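Learn > Machines > How robot hands are tested

Search articles Go

How do you choose a hand for a robot?

Look at your own hand and close it slowly. Your fingers bend, your thumb comes across, and you can hold a pencil, a cup or a sock. A robot needs some kind of hand too, and there is more than one kind to choose from.

The simplest kind is called a gripper. Many grippers have only two fingers, which open and close like kitchen tongs. They are strong and easy to control. The other kind looks more like ours, with five fingers. It can make more shapes, but every finger must be told what to do.

At the Tesik workshop, people compare both kinds. Their two-finger gripper is called Niro, and their five-finger hand is called Oser. Before a hand touches a real plate, it is tried in a simulation — this is a world made by a computer, a little like a video game. If a robot drops a bowl there, you do not need a broom.

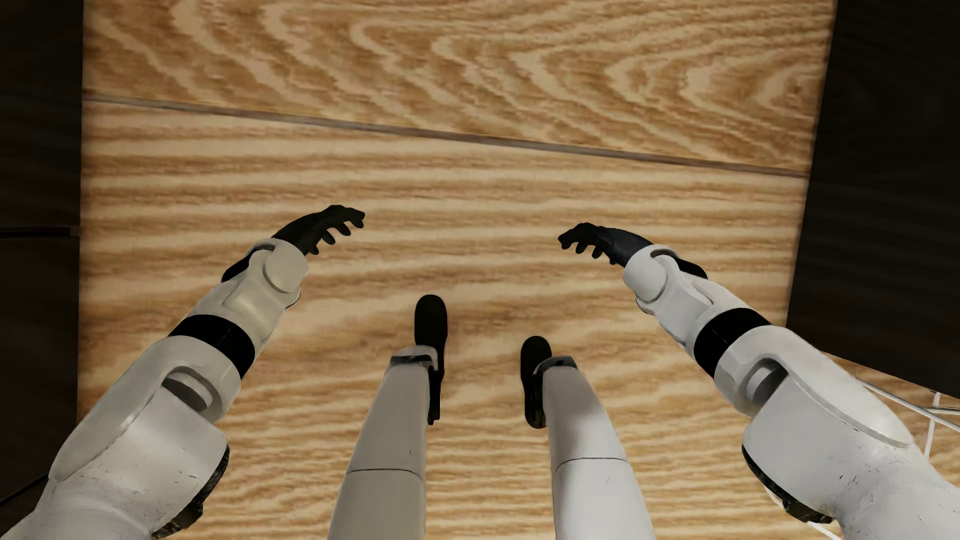 Looking down at two black hands and two black feet in the computer world.

From high up, the robot can look at its own hands. This view is useful for reaching, but it has a problem. When a hand goes over a small thing, it can hide it. So the testers also use a second camera, which stands away from the robot and looks at the whole body.
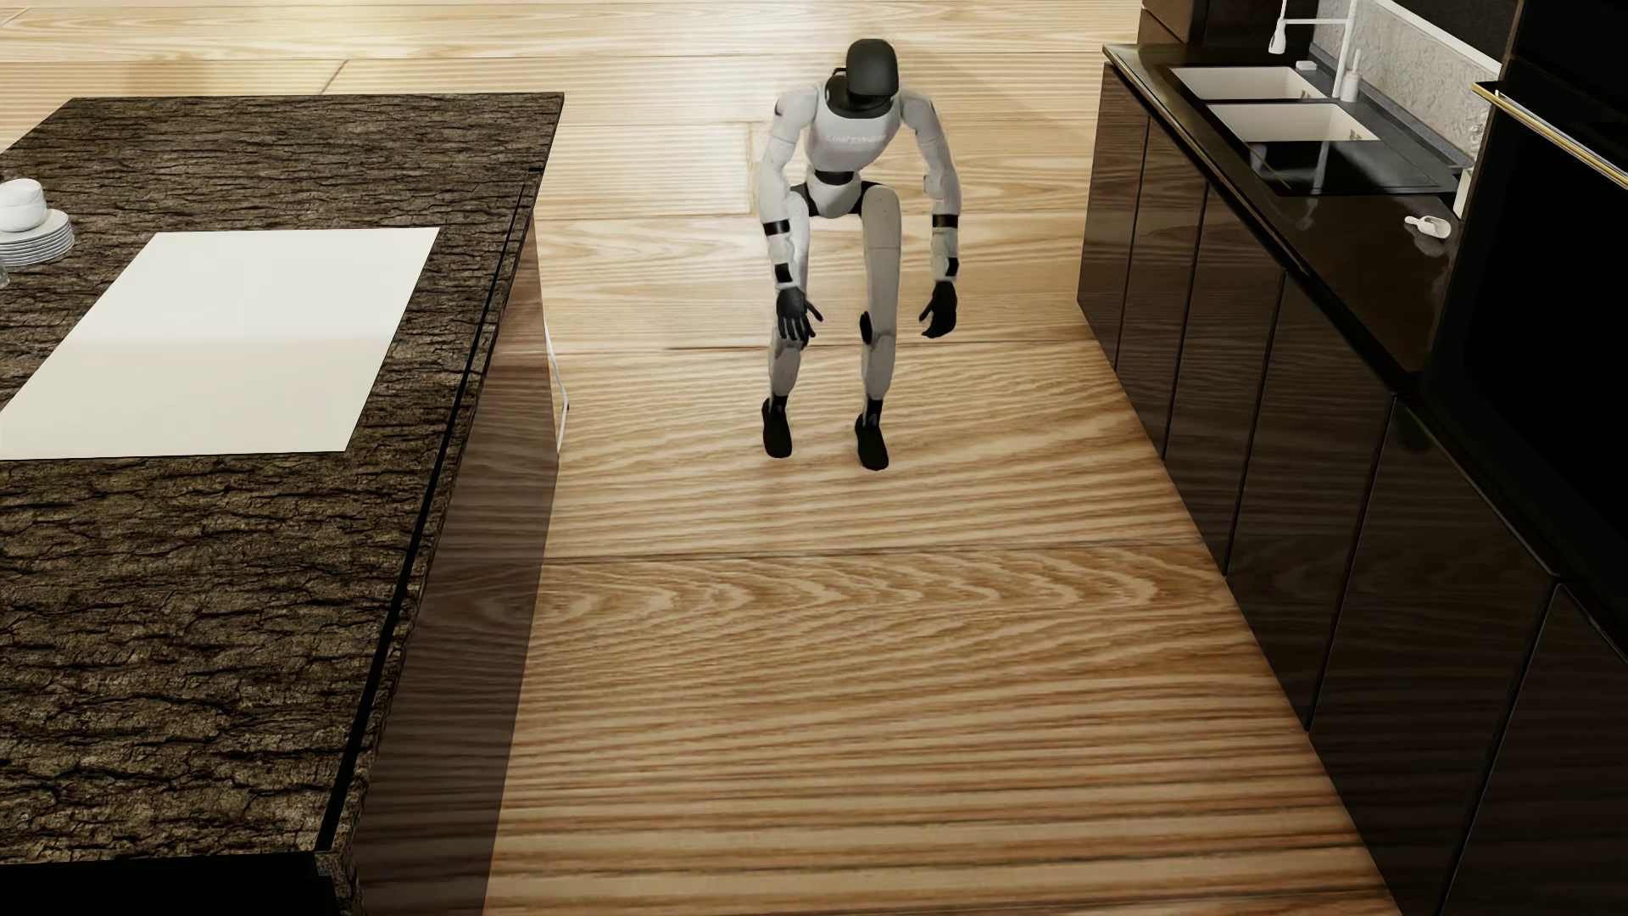
The whole robot in the computer kitchen, with its knees bent and its head tipped down.

A kitchen is a good place for a test. A plate is flat, a bowl is round and a faucet is tall, so one way of holding is not enough for all of them.

To make the test fair, each hand gets the same 19 tasks, and every task is repeated 5 times. The program that moves the arms — it is called the controller — must stay the same too. If you change the hand and the controller together, you cannot know which one made the difference.

Try it at home
Put a sock, a spoon and a plastic cup on the table. Pick them up with only your thumb and one finger. Now use all five fingers. Which thing was the hardest the first time?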